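Home & Habit | Small Spaces

The tray that sorts a week

In Tusberg, where apartments are small, many families have one table for everything. By August ours was covered with letters, cards and chargers, and we ate with plates on our knees.

I tried a method I learned in the Fehr housing block. You need a dark tray and a clear box without a lid. The things still in use go on the tray, and the rest goes in the box.
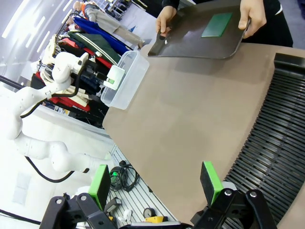

Give it 30 minutes, and begin at 9 in the evening, when the house is quiet. The tray must be light enough to carry with two hands. When the box is full, empty it the same night.

We use cookies to improve your visit. Accept | Settings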